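Open day at the Fadside workshop, Clesholm

What a treat this was! I spent the whole visit beside the hand-held grippers, asking how they are kept going. Each has two yellow fingers on a black body, and they get a full check after 800 grips - screws, linkage, finger plates - then a new pair of fingers at 1000.

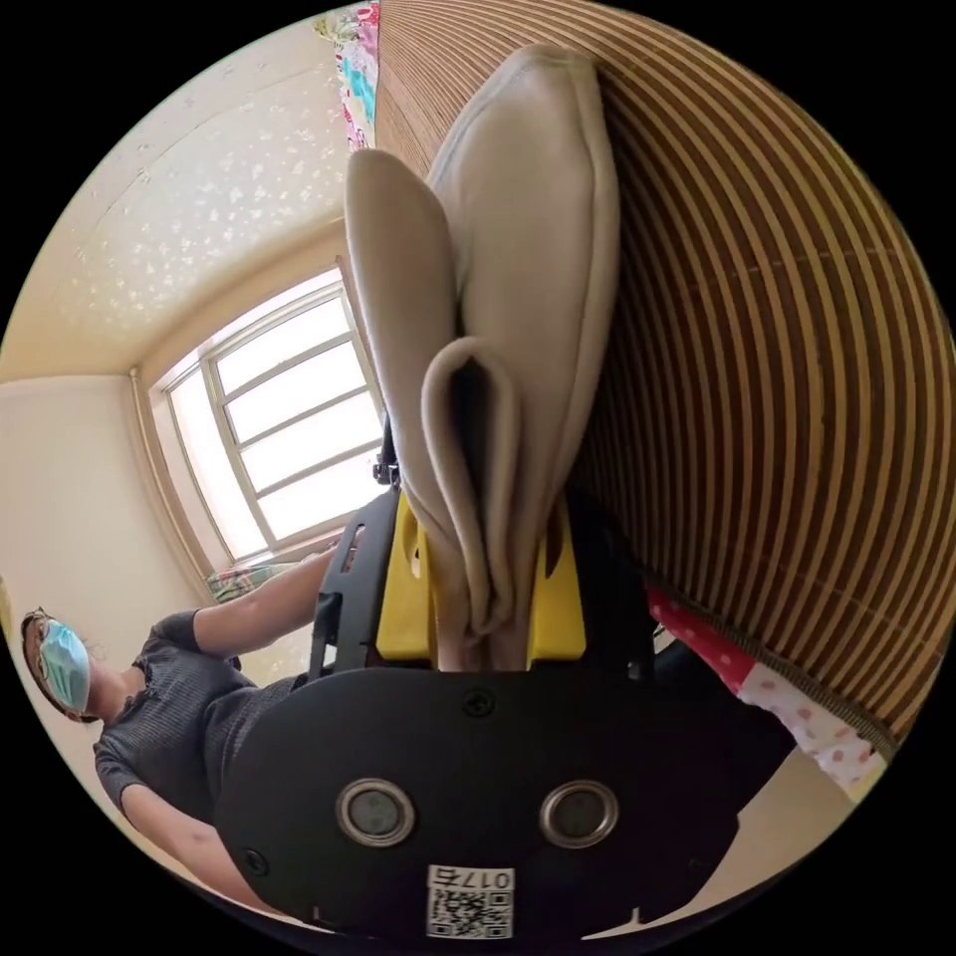
Teshome reckoned the linkage needs looking at sooner if the gripper has been on thick cloth all day, as fluff gets into the joint. I got to swap a finger plate myself. It took me six minutes and I loved it. They open again in May.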